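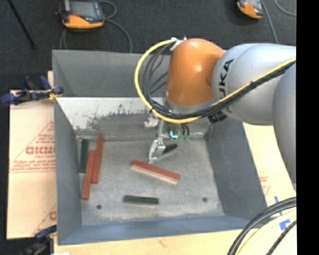 4. 公園での移動運用:アンテナの設営と調整

この章は、Pokavixの付属説明書を読んでも電波が飛ばなかった人向けに書いています。付属の紙には「3分で設営完了」とありますが、慣れた人が無風の駐車場でやった場合の話でしょう。初回は余裕を見てください。

4.1 場所を決める

1. 公園の境界を地図で確認します。駐車場が境界の外にある公園は珍しくありません。Ruawaiのように入口の看板が境界より手前に立っているところもあり、看板は当てになりません。
2. 頭上の電線を確認します。マストが倒れたときに届く範囲に電線があれば、場所を変えます。
3. 管理者の許可が要るかどうかを事前に調べます。掲示板サイトの「誰にも何も言われなかった」は許可ではありません。

注意:雷鳴が聞こえたら設営を中止し、同軸ケーブルを無線機から外して離れてください。避雷器を付けているから平気、という説には付き合わないこと。

4.2 マストとエレメントを張る

1. マストを縮めたまま地面に置き、先端にバランの吊り紐を結びます。
2. 上の段から順に伸ばし、各段を軽くひねって固定します。強く締めると撤収時に泣きます。
3. マストを立て、支線を三方向に張ります。メーカーは「微風なら支線不要」と書いていますが、微風の定義はどこにもありません。
4. エレメントの両端を逆V形に下ろし、絶縁紐でペグに留めます。人が歩く場所では末端を手の届かない高さに上げ、紐に目立つ布を結びます。

注:Sestardの軽量ペグは砂地では抜けます。カタログには全地形対応とあります。

4.3 同調をとる

1. 無線機の出力を最低にします。
2. 使いたい周波数が空いているか、しばらく聞いてから「この周波数はお使いですか」と尋ねます。
3. アナライザーでSWRの最低点を探します。最低点が目的の周波数より低ければエレメントを短く、高ければ長くします。切らずに折り返して調整してください。
4. 内蔵チューナーは最後に使います。チューナーが「OK」と表示しても、アンテナが良くなったわけではありません。

注意:送信中はエレメントに触れないでください。低出力でも末端では火傷をすることがあります。

4.4 電源

Rileckの電池パックは公称4000mAhです。筆者の手元の個体は、新品から測って3000mAhを超えたことがありません。残量表示も99%のまま長く動かず、その後急に落ちます。表示は無視して、電圧計を挿しておくほうが確実です。

1. 極性を確認してから接続します。
2. 受信時と送信時の電圧を控えます。
3. 送信時の電圧が無線機の下限に近づいたら、出力を下げるか交換します。

4.5 交信の記録

1. 時計をUTCに合わせます。
2. 公園の参照番号を、看板の写真からではなく現行のリストから書き写します。番号は改訂されることがあります。
3. 相手局のコールサイン、時刻、バンド、モード、双方のレポートを書きます。
4. 相手も公園から出ている場合は、相手の参照番号も聞きます。

Beatrice Nyandaさんから、記録アプリが圏外で保存に失敗したという報告を受けました。開発元は再現しないと言っています。当面は紙にも書いておいてください。

4.6 撤収

1. 無線機の電源を切り、電池を外します。
2. エレメントを巻き取ってから支線を緩めます。
3. マストは下の段から縮めます。砂が付いていれば拭いてください。
4. ペグの数を設営前と照合します。

圏外でのアプリの設定は5章にあります。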